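Handout 3: Choosing small kitchen appliances without regret
Kitchen Basics, Bielecka Community Learning Centre
Tutor: Guðlaug Sveinbjörnsson

Last session we did knives, and everybody still has ten fingers. Tonight is blenders, kettles and the other things that live on your bench and glare at you.

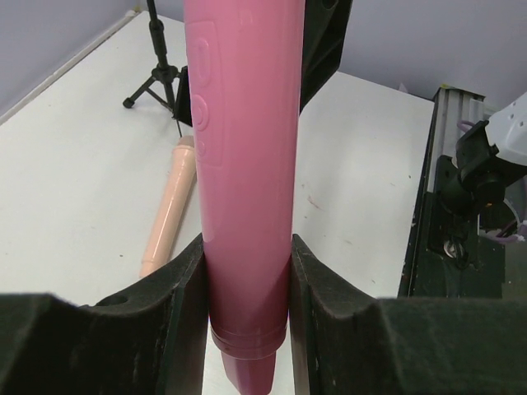
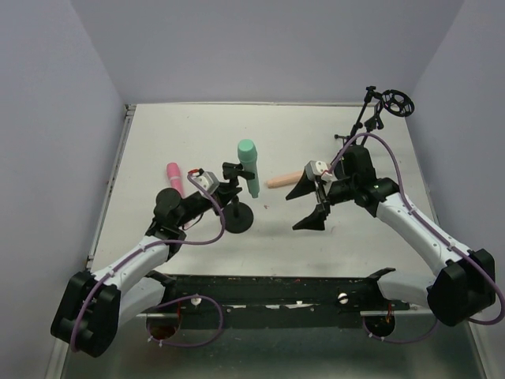
## Wattage

A bigger number on the box means the motor draws more power. How well the thing blends is another matter, and depends mostly on the blades and the shape of the jug. For soup and smoothies, 500 watts is plenty. If you intend to make nut butter, go higher, and apologise to your neighbours.

## Stick or jug?

- **Stick blender:** goes in the pot, rinses under the tap, fits in a drawer. Will redecorate your splashback if you lift it while it's running.
- **Jug blender:** smoother results, more washing up. The rubber seal needs to come out for cleaning. Yes, every time.
- **Food processor:** chops and grates. Has 10 attachments, of which you will use 2.

Hot soup in a sealed jug is how people get burnt. Let it cool a bit, fill no more than halfway, take the centre cap out of the lid and hold a folded tea towel over the hole.

## Reading the warranty

We'll compare the Kostalell and Hirnerance leaflets in class. Look for:

1. whether the motor and the jug are covered for the same period
2. who pays the postage
3. the meaning of "normal domestic use" (Jemitside defines it over half a page and I am none the wiser)

Keep the receipt. Thermal paper fades to a lovely blank cream colour, so photocopy it.

## Colour

Somebody always asks. Buy the one you like. White plastic goes yellow near the stove and carrot stains everything.

## For next time

Find the appliance at home you haven't used since August. Bring its manual, or a confession that you threw it out. We'll start with descaling kettles, so bring a lemon too if you've got one.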